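De : Teodoro Dizon
À : liste atelier-mecanismes
Objet : Re: [atelier] Plateau à pignons – jeu sur le petit axe ?

Bonjour à tous,

Je réponds vite entre deux trucs, désolé pour le style.

Xiaoyan Jia a écrit :
> Bonjour la liste,
> Je reprends le montage du plateau Randivell pour la fiche de novembre
> et je bloque sur trois points.
> 1) Le petit axe près du bord : on le graisse avant ou après avoir
> enfilé le pignon ?
> 2) Dans le sachet j'ai un pignon conique et un pignon droit. La notice
> Masotach parle de « pignon » tout court, donc lequel va où ?
> 3) Sur quoi posez-vous le plateau pour travailler ? Le mien a déjà
> deux rayures et je l'ai depuis hier.
> Merci d'avance,
> Xiaoyan

Alors dans l'ordre, enfin presque.

Pour le 3 : un tissu. Gris foncé chez nous, mat, assez grand pour recouvrir la table quasiment en entier. Pas de tapis caoutchouc, j'ai essayé, ça laisse des traces sur le métal et ensuite faut tout reprendre au chiffon. Le tissu fait des plis, tant pis, on lisse juste à l'endroit où on pose le plateau. Et les petites pièces en métal se voient bien dessus. Sur l'ancienne nappe claire de Divina on passait notre temps à chercher.

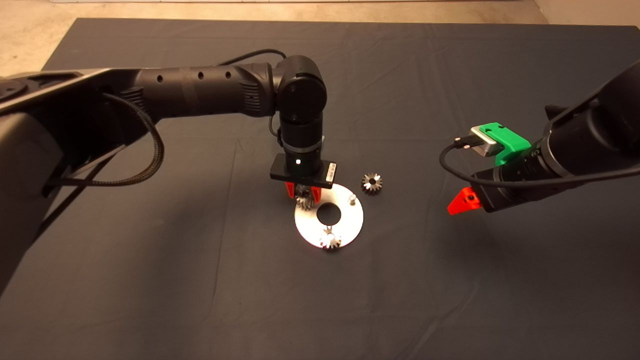

Le pignon conique au-dessus du plateau. Le petit axe est près du bord.

Pour le 2, la notice est mauvaise, on est d'accord. J'avais écrit à Masotach, ils m'ont renvoyé le même PDF. Dans le doute regarde les dents : taillées en biais c'est le conique, tout autour bien à plat c'est le droit. Avant d'enfiler quoi que ce soit, pose les deux côte à côte et compare avec le schéma de la page 23 (pas celui de la 21, qui montre l'ancienne version, le perçage central n'est pas le même). Chez moi c'est le conique en premier mais j'ai un sachet d'avant le changement de référence, donc vérifie sur le tien. Jayson a le nouveau, il pourra confirmer.

Autre chose tant que j'y suis – sors les pièces du sachet une par une. On a tous eu la mauvaise idée de tout renverser d'un coup. Tu mets le plateau au milieu, tu laisses la pièce suivante à gauche avec un peu de place entre les deux, et tu ne touches plus au reste.
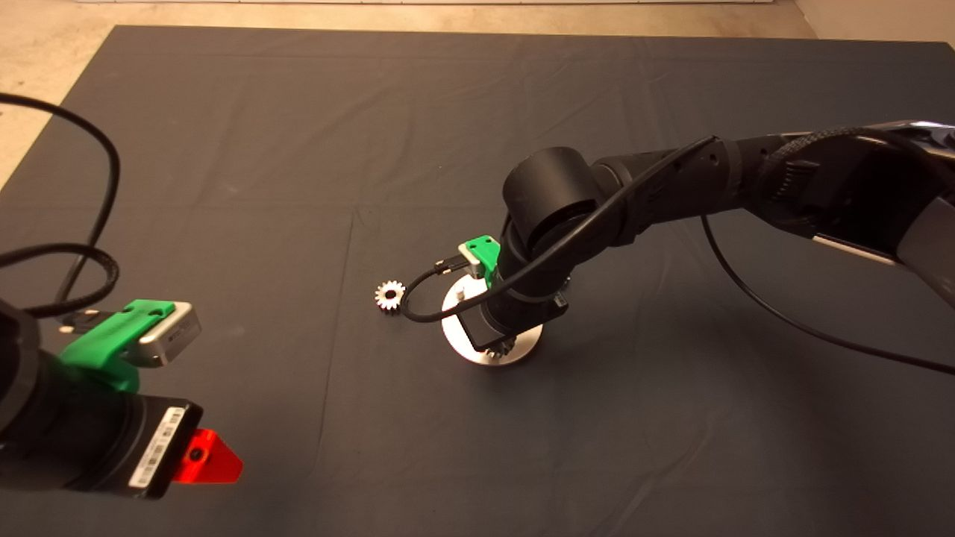
Pour le 1, après. Une goutte, pas plus, sur le haut de l'axe une fois le pignon descendu, et tu fais tourner à la main. Si tu graisses avant, ça glisse entre les doigts et ça finit par terre. Jayson n'est pas d'accord, il graisse avant depuis toujours, il te répondra surement. Le pignon doit descendre tout seul, sans forcer. S'il coince à mi-hauteur c'est qu'il est de travers, tu remontes et tu recommences. Ne tape surtout pas dessus, l'axe est court mais il se tord quand même, j'en ai flingué un comme ça au printemps et Randivell ne le vend pas séparément.

Pour la graisse : celle du tube Aline, le petit. Il en reste dans l'armoire du fond, étagère du bas. Celle de Panganiban est trop épaisse pour ça, gardez-la pour les charnières.

Les rayures, si elles ne s'accrochent pas à l'ongle, laisse tomber. Sinon papier très fin et de la patience, Lies Van Acker fait ça mieux que moi.

Pour la fiche, est-ce qu'on pourait avoir les pièces dessinées à l'échelle 100 et pas 200 ? En 200 ça déborde sur la page suivante et personne n'imprime la deuxième.

Je ne suis pas là demain matin, joignable après 14 h.

Teodoro

PS Divina, tu as toujours ma pince fine ?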